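Does folding fleece flat save drawer space? Report on the Trumville wardrobe project
Marin Jurić
29/01/2021

The claim we set out to test comes from the Brosten storage guide, which our class was given in October. It says that any soft garment, folded in half and then in thirds, will take up less of a drawer than the same garment rolled. I had my doubts about the word "any" and still do.

Cotton shirts behaved as promised. Plush did not. The pile pushes back, the waistband won't lie straight, and every fold traps a bit of air that you end up chasing toward the hem. I smoothed the brown piece by hand before each fold and still got a lump below the waistband and creases fanning out of it. The guide has one drawing of this step and the garment in it is perfectly flat. I would like to know what it was made of.

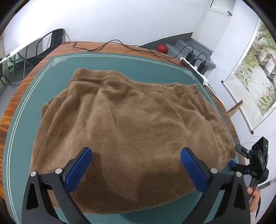 Method

Each garment was laid on the teal-green mat, smoothed, folded by the guide's steps and left for 60 seconds before its height was measured. It was then shaken out, rolled and measured again. We allowed 600 seconds per garment for the whole routine. The plush went over that, mostly from redoing the first fold.

Results and doubts

Folded, the plush stood 149 mm high. My partner Hayes got a lower figure by pressing down with the ruler - I left that one out, as a drawer doesn't press. The rolled version was lower again, but it loosened as soon as we let go, so I don't trust it much either.

We tested only 2 plush garments. I wouldn't tell anyone to reorganize a closet on that, and the guide's colour charts don't say how many garments it tested. Grimance, the other group, plans to repeat the fleece test with a deeper drawer.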